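Greenhouse heater shutting off overnight
Opened by Hedvig Strand, Sep 25, 2019
Status: waiting on customer

Hello Follia folks! First off, I love the little heater, and my geraniums would say the same if they could. I bought the Zenov in spring, when we still had frost on the lawn every morning, and it ran like a dream right up until I packed it away for the summer. Now the nights have turned chilly again (we had the first real nip in the air this week, and the maples are already going red at the tips) and it won't stay on. It starts up fine, blows nice and warm, and then after 18 minutes it clicks and goes quiet. The red light blinks twice, stops, and blinks twice again.

I've tried another outlet. I've also moved it from the bench to the floor, in case the heat was collecting up under the roof. Same click, same blink.

Reply from Jhosep Lozano, Follia support

Hi Hedvig, thanks for such a thorough note, and I'm glad to hear the geraniums are happy. Two blinks means the heater thinks it's getting too hot inside. After a summer in storage that's very often dust or a cobweb on the intake. Please unplug it, let it cool all the way down, take off the back grille and brush the screen with a soft dry paintbrush. Then run it on the 600 watt setting for an evening and tell me what it does. What temperature is the dial set to?

Reply from Hedvig Strand

Oh, the cobwebs! I got out a whole wad of fluff and a very dried-up moth. The dial is at the second mark, same as in spring. I ran it on 600 last night and it went for 100 minutes before it clicked off, so we're getting somewhere, but I'd still like it to make it to breakfast. My seedlings are the fussy kind and October is coming fast.

Reply from Jhosep Lozano, Follia support

That's a big improvement! Let's check the sensor next. It's the small round disk just behind the screen, and it can slip toward the heating coil when the unit gets carried around.

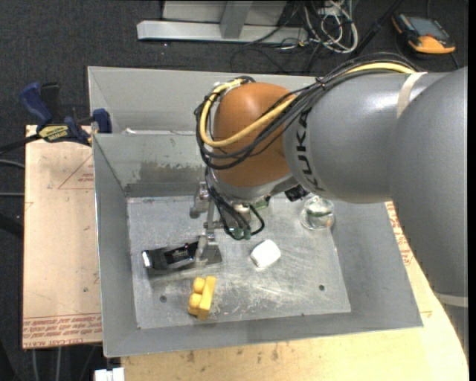

With the plug out and everything cool, press the disk gently back into its clip until it sits flat, put the grille on again, and let me know how the next cold night goes.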